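Dusdale High School Students to Start Classes at 8:35 a.m. This Fall

DUSDALE, Saturday, July 7, 2018 - The Dusdale School District will move the first bell at Dusdale High School from 7:25 a.m. to 8:35 a.m. when classes resume in August. Ativwood Middle School, which now opens at 8:20 a.m., will open at 7:50 a.m. Elementary school hours will stay as they are.

The school board approved the new schedule by a vote of five to two after a public meeting that ran past 10 p.m. The change applies to all 1,389 students enrolled at the high school and all 627 at the middle school. It will be in place for the full school year, and the board will review it in the spring before deciding whether to keep it.

"We heard from families who have wanted this for years, and we heard from families who will have a harder morning because of it," said Superintendent Yung-ching Peng. "The board looked at both. Our job over the summer is to make the change work for as many of them as we can."

The high school day will end at 3:30 p.m., 70 minutes later than it does now. The number of class periods and the length of the lunch break will not change.

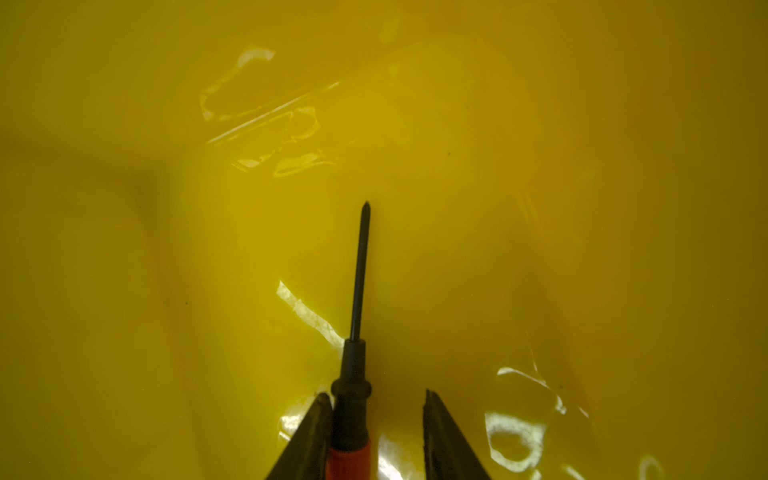
Can my child still be dropped off early?

The high school library and cafeteria will open at 7:15 a.m. every school day, with staff present, and students may go to either one without signing up. Breakfast will be served from 7:45 a.m. until 8:20 a.m.

At Ativwood Middle School, the side entrance will open at 7:20 a.m. Students who arrive before then will need to wait with a parent or other adult.

The district mailed a survey on start times to every household with a student in grades five through eleven, and also offered it online. It received 2,325 responses. A majority favored a later start for the high school. Opinion on the earlier middle school start was more evenly split, and 201 of the written comments dealt with that part of the plan alone. Most of those raised the walk to school on dark winter mornings.

In response, the district will add crossing guards at two more corners near Ativwood from November through February. Bus service will also be offered to middle school students who live more than three-quarters of a mile from the building. The present limit is one and a half miles.

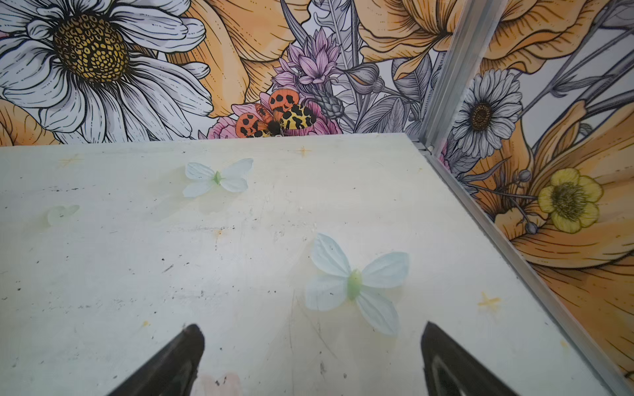
Bus routes have been redrawn for both schools. Athanasiadis Transportation, which runs the district's buses, will use the same drivers on the middle school and high school runs, with the middle school run going first. The company has told the district that it does not expect to need more buses. Route lists will be mailed to families in the first week of August, and each letter will give the stop, the bus number and the pickup time.

Families will also be able to look up routes through Wultura, the online account they already use for grades and attendance. Parents who have never set up an account, or who have lost their password, can get help at the district office on weekdays from 9 a.m. to 4 p.m.

After-school activities will start later as well. Practices for fall sports will begin at 3:50 p.m. and end by 5:50 p.m. The athletic director has asked other schools in the conference to move weekday games back by half an hour, and most have agreed. Where a game can't be moved, athletes may leave their last class early with a pass. Teachers will post any work those students miss.

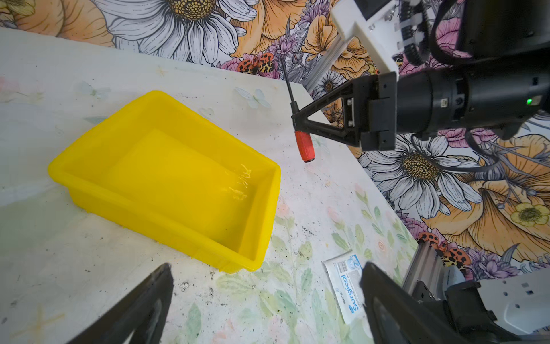
A yellow tub on a patterned tabletop, with a screwdriver held in a robotic gripper.

Some students have part-time jobs or look after younger brothers and sisters in the afternoon. High school students in those situations can ask for a schedule that puts study hall in the last period and lets them leave at 2:40 p.m. A parent or guardian must sign the request form. Forms are available at the school's front office and should be returned before the first day of class.

The two board members who voted against the plan said they supported a later high school start but wanted another year to work out middle school hours. The board agreed to hear a report on attendance and late arrivals at both schools in December, and the report will be posted for the public.

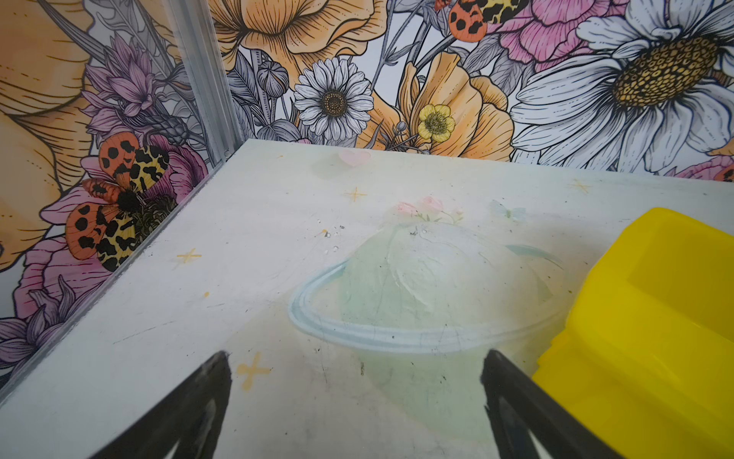

Gripper fingers over a pale surface, with a yellow plastic object at right.

Two information evenings are planned, one at each school. Both will start at 6:30 p.m., and dates will be listed with the route letters. Child care will be provided - parents do not need to reserve a place.

Questions about the new schedule can be sent to the superintendent's office in writing or left at the front desk of the district office. Questions about a particular bus stop should go to the transportation desk after the route letters arrive.

###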